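Search this site Search Go

Lilirside College, Furniture and Joinery
Unit 5: Reading Grain in Wood Surfaces
Course handout, August intake. Tutor: Trinity Wojcik
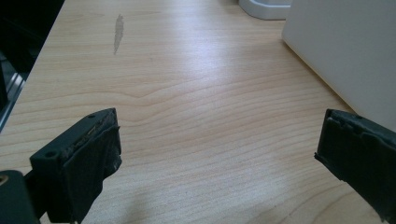
Fig. 1. Pale desk surface with long parallel grain lines and an arched pattern across the middle.

Before the session

Read this handout and bring it with you. You will also need a pencil, a hand lens, a steel rule and the offcut you were given in Unit 4. The session starts in the bench room and lasts two hours. There is a short written task at the end, which you may finish at home.

1. What grain is

The word "grain" is used loosely in the trade. It can mean the direction in which the fibres run, the pattern seen on a cut face, or the feel of the surface. In this course we use "grain direction" for the run of the fibres and "figure" for the pattern. Please keep to these words in your written work.

A tree in a mild climate adds a layer of new wood each year. The wood laid down in spring usually has larger, thinner-walled cells. The wood laid down in summer is denser and often darker. Where a saw or knife cuts through these layers, the join between them shows as a line. The angle of the cut decides whether the lines come out straight, curved or as closed loops.

2. Cuts and what they show

Flat sawn (also called plain sawn). The log is sawn in parallel slices from one side to the other. Boards from the outer part of the log show arches or peaks in the middle of the face, with straighter lines towards the edges. These arches are often called cathedrals. Flat sawn boards are the cheapest to produce and waste little timber. They move more across their width than quarter sawn boards, and they tend to cup.

Quarter sawn. The growth rings meet the face at a steep angle, from 60 degrees up to 90. The lines on the face are close to straight. In oak and some other species you will also see rays, which show as pale flecks or ribbons. Quarter sawn boards stay flatter but cost more.

Rift sawn. The rings meet the face at an angle between the two. The lines are straight and there is little fleck. It is often chosen for table legs, where all four sides should look alike.

3. Veneer

A veneer is a thin sheet of wood glued to a thicker base. It may be sliced or peeled.

Slicing works much like sawing, but with a knife and no sawdust. A flat sliced veneer has the same arches as a flat sawn board. Sheets are kept in the order they were cut so that the patterns can be matched.

Peeling (rotary cutting) turns the whole log against a long blade. The sheet comes off in one wide piece. Its figure is broad and wavy and may wander across the sheet. Most plywood faces are made this way.

Common ways of laying sliced veneer:

Book match: every second sheet is turned over, so that each joint has a mirror image on either side.
Slip match: sheets are laid side by side without turning. The pattern repeats.
Random match: sheets are mixed on purpose to look like separate boards.

With book matching, the two faces of the veneer may take stain differently. Test this on scrap from the same bundle before you start on a large panel.

4. Light and finish

Look at a surface from at least two positions before you write anything down. Strong reflected light hides fine lines and makes the colour look weaker. A gloss finish makes this worse. Move to the side, or shade the surface with a sheet of card.

Colour is a poor guide to species. Stain, age and sunlight all change it. Pine darkens, and walnut becomes lighter. Use the end grain where you can get at it.

5. Written task

Choose one surface at home or in the college. Draw the figure to scale on plain paper and mark the grain direction with an arrow. Add a paragraph saying which cut you think was used and how you decided. If you cannot tell, say what further evidence you would need.

Hand your sheet to Ignacio Crenshaw in the Okafor workshop by 13 August.

Further reading: the Unit 5 folder in the library, shelf 2. The sample boards may be borrowed overnight.

Contact the department | © Lilirside College | Back to top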